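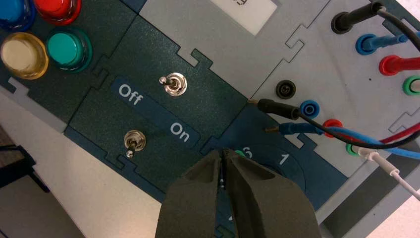 4 Operating panel: lamps, toggle switches and sockets

This section covers the operating panel of the Bemdale modular training board. It applies to boards that have been assembled as described in Section 3. Read it through before connecting a supply.

The panels lock together like puzzle pieces and can be taken apart by hand. Keep them joined while any lead is fitted. A joint that opens under load can pull on the wiring behind the panel.

CAUTION: Connect the board only to the Bidus bench supply listed in Section 2. Never connect any part of the board to a wall outlet.

4.1 Before you start

1. Set the bench supply to off and unplug its output leads.

2. Place the board on a flat, dry, nonconducting surface. It may be turned at any angle that suits the user, provided the printing can be read.

3. Press down on each panel joint. The surfaces should sit level with each other. If one panel stands proud, lift it out and press it in again from above.

4. Check that all four indicator lamps are in place: blue, red, yellow and green. The caps should be seated squarely in their bezels.

5. Try each toggle switch by hand. The lever should move cleanly and stay where it is put. If the body of the switch turns with the lever, tighten the hexagonal nut by hand, then give it a slight turn with a wrench.

Note: Do not overtighten the nut. The panel material can crack at the mounting hole, and a cracked panel must be replaced.

4.2 Setting the toggle switches

The two toggle switches share one label strip, marked "Off" at one end and "On" at the other. They work independently, so one lever can be at On while the other is at Off.

1. Read the label strip and find the Off end. Go by the printing and ignore which way the board is facing.

2. Move both levers to Off.

3. Leave them there until the leads have been fitted and checked.

Note: The usual mistake is to treat "up" as On. With the board turned on the bench, up and down mean nothing – only the strip counts.

4.3 Setting the rotary switch

The rotary switch has its own panel section, with the positions printed in white on dark blue.

1. Turn the knob to 0.

2. Turn it one position to 1 and feel for the click. A knob that stops between positions has not engaged.

3. Return it to 0 before fitting leads.

4.4 Fitting the leads

The light gray socket panel has four banana sockets: black, blue, red and green. Match the color of each plug to its socket unless the exercise sheet says otherwise.

1. Lay the leads out next to the board and check the insulation along the full length. Discard any lead with a split or a bare patch.

2. Hold the plug by its sleeve and line up the tip with the socket.

3. Push straight in until the sleeve meets the socket face. Do not rock the plug from side to side.

4. Fit the black lead first, then the blue, and after that any others the exercise calls for.

5. Pull lightly on each plug. It should resist. Replace a plug that slides out under its own weight.

CAUTION: Sockets not named on the exercise sheet stay empty. Do not use them to park spare leads.

4.5 Switching on

1. Confirm that both toggle switches are at Off and the rotary switch is at 0.

2. Connect the bench supply and switch it on. All lamps should stay dark.

3. Move one toggle switch to On and note which lamps light. Compare with the table on the exercise sheet.

4. Move it back to Off, then repeat with the other.

5. Turn the rotary switch to 1 and repeat steps 3 and 4.

If a lamp fails to light, switch off the supply before touching the cap or the leads. Check the plugs first. Loose plugs are a far more common fault than failed lamps.

4.6 Shutting down

1. Move both toggle switches to Off and set the rotary switch to 0.

2. Switch off the bench supply.

3. Remove the leads in reverse order, pulling on the sleeve and never on the cable.

4. Wipe the panels with a dry cloth. Solvents will lift the white printing.

Spare lamp caps, switch nuts and leads are listed in Section 6.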